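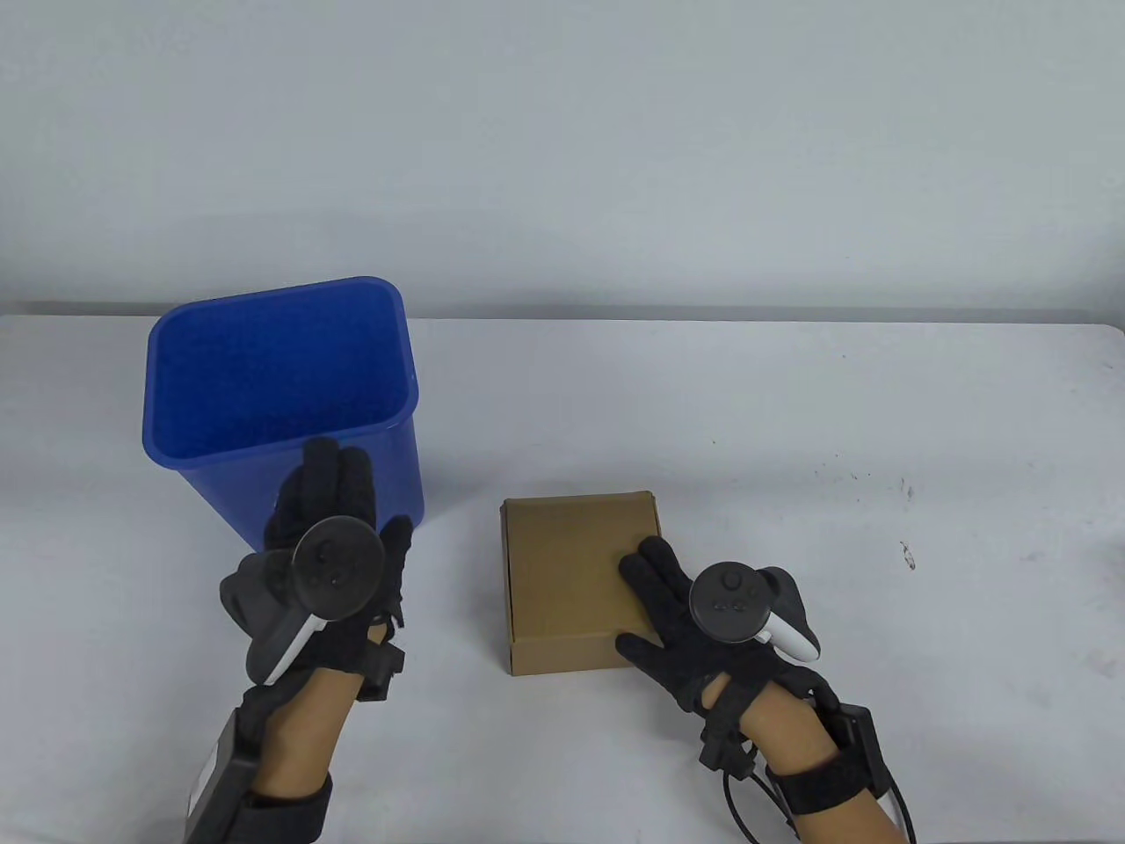
4. Flattening and Recycling the Shipping Box

Keep the Temix shelf kit in its box until you have checked the parts list in Section 2. After that, clear a table and set the recycling bin within reach.

4.1 Opening the box

1. Put on gloves. Knit gloves with grip dots hold cardboard better than smooth ones.
2. Take out all parts and both foam inserts.
3. Turn the box over and find the seam on the bottom.
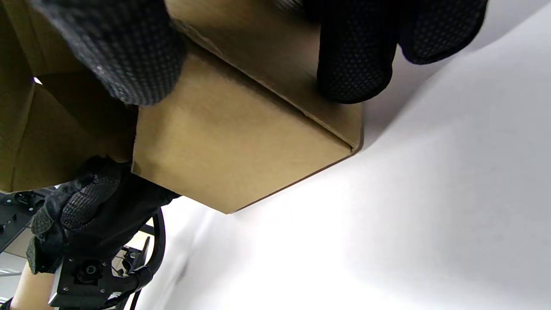 4. Push the bottom flaps in with your thumbs until the glue lets go. Do not cut toward your hand.
5. Pull off any tape and put it in the trash.

CAUTION: Staples may be present in boxes from lot 388. Remove them with pliers before you fold.

4.2 Folding and tying

1. Press the panels flat and fold them along the existing creases.
2. Tie the bundle once around the middle with the string from the parts bag.
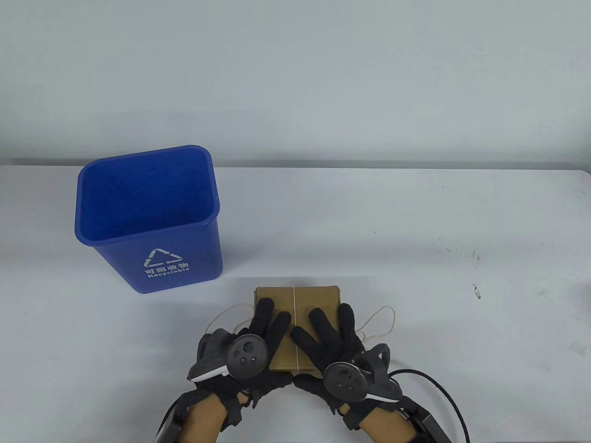
Figure 4-3. Tied bundle and recycling bin.

3. Check that the knot holds. If the string is missing, order part 1320.

4.3 Placing in the bin

1. Use a bin marked for recyclables.

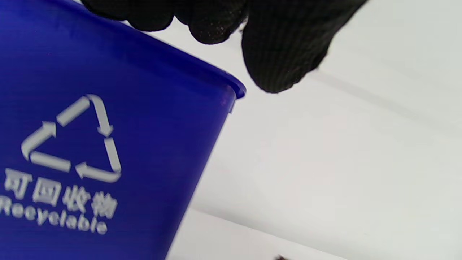 2. Stand the bundle on its short edge and lower it in.
3. Do not add the foam inserts. Return them to Drilusum or keep them for moving.

NOTE: Wet or oily cardboard goes in the trash.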